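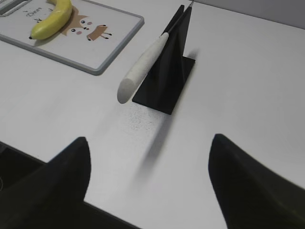
The white tabletop, mid-afternoon.

I had been trying to get Inmaculada Carretero on the phone since September, and when she finally picked up she was eating lunch and told me to start talking anyway. So I did!

Carretero edits the Tangate Ledger, a weekly that prints 3,000 copies and reads every one of its stories on the air over at Ullonora, the little community station across the river. This spring the station lost its evening news slot to a music feed from Clestarard, the company that bought the transmitter. She has been fighting to get it back ever since.

"They sent us a letter, one page," she told me. "It said listeners wanted a lighter evening. Which listeners? I asked for the survey and I'm still asking."
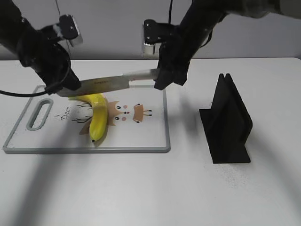

The license is where it gets messy. Ullonora's permit calls for local news every night, but it doesn't say how long or at what hour, and Clestarard now runs six minutes of it at 5 a.m. (I set an alarm and listened. It was mostly the weather.) Carretero says the old bulletin did one plain job, like a knife on a cutting board, and people knew what it was for. She has collected 3,885 signatures on paper, plus a box of letters she hasn't opened yet.

I asked if she thought the regulator would step in. She laughed for a good while.

"They'll hold a hearing," she said. "I like hearings. People have to say things out loud with their names attached." 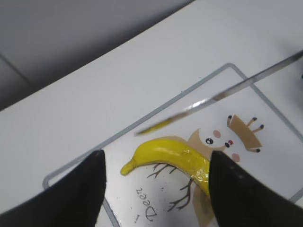
The last one, over in Ibarra, drew 205 people to a school gym and went on until almost midnight. She spoke near the end, with no notes, and she still thinks she went on too long about the tower lease – her sister told her so in the parking lot.

What about the paper, I wondered. Would it survive without the radio side?

"The paper's fine. The paper is always almost broke, so it's fine."
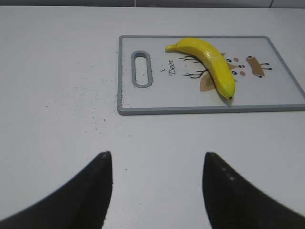 Page 6

She does worry about the readers who can't read it anymore. Some of them are past ninety and had the bulletin on every evening at supper, and a couple of them now call the office and ask her to read them the council report. She does it, too, obituaries and all, if the press isn't running.

Before we hung up I asked what she would put on first if she got the slot back. "The bus schedule," she said. "They changed it in the summer and half the town still has the old one on the fridge."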